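Setting up the PC assembly demo for visitors

These notes are for anyone running the desktop assembly demo at the Ollness open day. Dougal Geddes wrote the first version in November, and this one replaces it.

Start 30 minutes before the doors open. Lay the tower on its side on the slatted table with the side panel off, and push it up against the stops. Load the parts tray: hard disk in its caddy standing in the back slot, CPU in the square recess, memory module in the long slot. Home the arm, then open the Tindent program and load the visitor version, which runs at reduced speed.
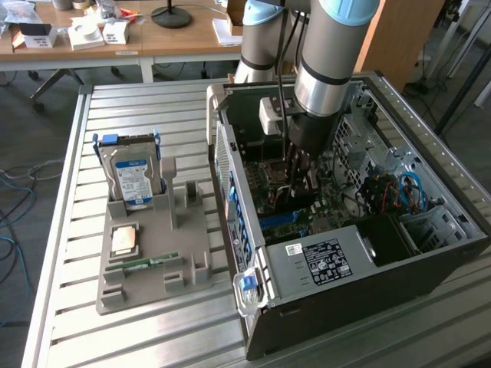 Run the CPU step by itself first and watch the fingers all the way down to the socket. If the part goes in tilted, stop and re-teach the tray position. Don't adjust the socket position - it was set with the case against the stops and it's rarely the problem. Do 3 clean runs before you let a group in.

Keep visitors behind the tape and talk while the arm is moving. Most people ask how it knows where the parts are, so explain the tray early. Between groups, put the parts back by hand with the arm paused.

If the program hangs, press pause, home the arm and start again from the memory step. Alasdair Yule has the key to the controller.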